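Robotics Club How-To: Teaching the Arm to Pick Thin Slices

Thursday group, second half of the term

This page covers the sandwich task from bench setup to the first training run. You should already have the arm homed and the wrist camera streaming. If you don't, do the startup page first and come back.

What you need

The Toltel arm with the two black fingers fitted
Three clear stands
Play food: tan slices, dark round slices and green leaf slices
The cream tray
A laptop with the Rita recorder installed

Step 1. Set up the table

Wipe the white table and let it dry. Place the three stands parallel, with the food at the left ends and the squared ends pointing toward the middle of the table. Tan goes on the top stand, dark on the middle one, green at the bottom. The tray goes at the upper left. Leave the right side of the table clear.

Step 2. Check the start pose

Load the pose called "hover" and open the fingers all the way. Look at the wrist view on the laptop. Both fingers should show at the bottom with bare table between them, and all three stands should be in view. The left finger will hide part of the green slices. Leave it that way, as moving the camera means recording everything again.
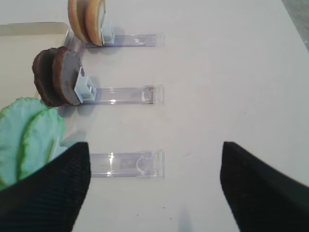

Rongrong Xie asked whether the pose has to be reloaded before every episode or only at the start of the session. Every episode. The joints drift a little each time someone drives the arm by hand, and the drift adds up over an afternoon.

Step 3. Record

One person drives and one person runs the recorder. Press the space bar, pick one slice, carry it to the tray, let go, and press the space bar again. Go slowly on the way down. The slices stand on edge, so come in from above with one finger on each side and close only until the slice stops moving. If you squeeze past that point, the pair lifts together.

Each driver records 20 episodes, then swaps. Keep your misses in a separate folder – we use them later for testing.

Step 4. Reset between episodes

Put the slice back upright against its partner, face to face. Push the stand back if it slid. Remedios Montoya made a printed outline that goes next to the laptop, and it is faster to compare against that than to argue about it. Then reload "hover" and compare the live view with your first recording. Small differences in finger position are fine. A stand out of line is not.

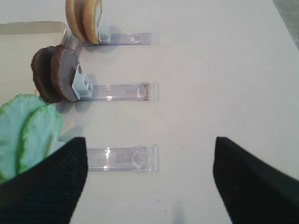
Step 5. Clean up the recordings

Open the Rita viewer and play each episode at double speed. Delete any where a hand is in view or the space bar was pressed late. The club folder had 1,342 episodes left after the December cleanup, all named by color and driver. Use the same naming or the training script will skip your files.

Step 6. Train

Set the step count to 2,000 for a first run. Craig MacRitchie has the login for the lab computer. Start with one color only, and add the other two once the arm can pick that one without help.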